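Thursday, October 8, 2020

A few people asked what I do now that the warehouse job at Girard is over, so I'm going to write it down once and send them the link.

I worked at Girard for most of my thirties. Receiving first, then returns, then I ran the returns desk. When the new sorting line went in, they told us at a meeting in the break room that nobody would lose a job over it. That was true for a while. What happened is that people left and weren't replaced, and the ones who stayed did a different job under the same title. Mine had been opening boxes, looking at what was inside and deciding what to do with it. After the line went in, I stood at a screen and cleared exceptions. An exception was anything the scanner couldn't read. I could do 900 on a bad day, and they were nearly all crumpled labels.

I didn't hate it. I also couldn't have told you at the end of a shift what I had touched.

So when I heard Clestov was hiring people to run robot arms, with training, no degree, I figured I'd already been working for a robot and might as well see it from the other side. I started in the spring, right when everything shut down, which meant my first week was spent at home watching videos. Then we went in on split shifts, and we're still on split shifts.

The work is easy to describe. There's an arm, and there's a small setup for it to work on. Some of the setups are shelves, some are drawers, and mine has mostly been toy kitchens. You hold a controller, and the arm moves the way you move it. You make it pick up a toy pot and put it in the sink, or take it out of the sink, or whatever the sheet says. The computer keeps a record of how you did it. Then you put things back somewhere a little different and do it again. Later the programmers use all that to get the arm to do it without you.

People laugh when I tell them it's toy kitchens. My sister asked whether I get a nap. The toys are cheap, they're the right height for an arm on a bench, and if you drive the hand into the counter you've scratched a toy. I have driven the hand into the counter plenty.

What I didn't expect was how much of it is a real skill. I thought anyone who could play a video game would be good at it, and the two kids who came in with me, both big gamers, were fast and sloppy. The person who's good is Anastasia Kouris. She did alterations for a living before this and she doesn't hurry. She stops above the thing, waits until the fingers are lined up, and goes down. Her records almost never get thrown out. She trained me by sitting next to me and saying "wait" over and over, and I still hear it when I'm parking the car.

Through the summer we were paid by the shift with a bonus for good records. The target was 2000 for the group per week, and on most weeks we made it with a day to spare. It was steady. You'd talk a little across the room through the masks, somebody would have the radio on low, and the day went.

Then in September they brought in what they call Hiltlow. It's a program. Hiltlow runs the arm by itself on the tasks it already knows something about, and a person watches. If the arm does fine you leave it alone. If it's about to do something stupid you take the controller, fix it, and give it back. The fixing is what gets recorded. One person can watch two arms that way.

You can do the arithmetic on that as well as I can, and so did everyone in the room when it was announced.

To be fair to the company, they've handled it better than Girard did. We got told three weeks ahead, in plain words, by the person who made the decision. They said the number of hand-driving hours would drop by 40 percent by the end of the year, that there'd be other work for anyone who wanted to learn it, and that they couldn't promise it would be the same number of jobs. I'd rather hear that than what I heard in the break room. Two people quit anyway. One of them was already on the fence about commuting.

But I want to get down what the work itself is like now, because the company email talks about it as though we've all been freed from something, and I don't feel freed.

When I drove the arm, I was busy. My hands were doing something and my mind was on it. Now I sit and look at an arm that mostly gets it right. It comes over the counter and slows down, and I have my thumb on the button, and it's fine. It goes back. It comes over again. It's fine. After an hour of that I'm more tired than I ever was from driving, and when it finally does go wrong I'm late. I've talked to a guy who used to watch bottles go by on a filling line and he said it's the same thing, that you get worse at catching problems the fewer problems there are. He used to chew ice. 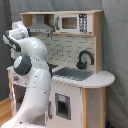

Anastasia has it worse in a way. Her whole value was that she was careful with her hands, and now there's less for her hands to do. She doesn't complain. She told me that when she takes over for a fix, the arm is already in a bad position that she would never have put it in, and she has to start from someone else's mistake. She compared it to taking in a dress that another shop had already cut wrong. She's good at that too, as it happens, and I think they should pay her more for it. I said so to our lead. I was told pay bands are being looked at.

The pay is the part that's least settled. The old bonus was for good records, and under Hiltlow you might have a whole shift where there's hardly anything to record. So if the machine does well, you make less. If you wanted to, you could grab the controller when you didn't need to and get credit for a fix. I'm not saying anyone has. I'm saying I thought of it inside of ten minutes and I'm not especially crooked. For now they're paying everyone the average of what they made over the summer, and that runs out at Christmas.

There are things I like better. My wrist doesn't hurt. I used to go home and ice it, and I haven't done that in a couple of weeks. I also get asked questions now. The programmers used to be people who walked past on their way to the coffee, and now one of them sits with us in the afternoon and wants to know why I stepped in when I did. Most of the time I can answer. I'll say it was coming in too low, or it was headed for the faucet. Sometimes I can't tell him, I just knew, and he writes that down too. At Girard I cleared exceptions for years and not one person from upstairs asked me why the labels were crumpled. (It was the chute. The chute was too steep. Any of us could have told them.)

I've signed up for the first round of the other work, which is checking records instead of making them. You look at what other people's arms did and mark where it went bad. The training is an outside course from a company called Prollness, done online, and it's dry as toast but I'm getting through it. The test is at the end of the month. If I pass I'd do that three days and stay on the arms for the rest, and that sounds about right to me. I don't want to come off the arms completely. On the days when a new task comes in, something Hiltlow hasn't got any idea about, we still drive the whole shift by hand, and everybody's in a better mood, and the radio goes back on.

For the people who wrote to ask if Clestov is hiring: not for driving, not right now. They've put up two openings for maintenance on the arms and you'd need some electrical. If you were on the line crew at Girard you probably have enough. Email me and I'll tell you who to send it to.

I'll post again after the test. The tomatoes are done, by the way, and I have too many green ones if anybody local wants them.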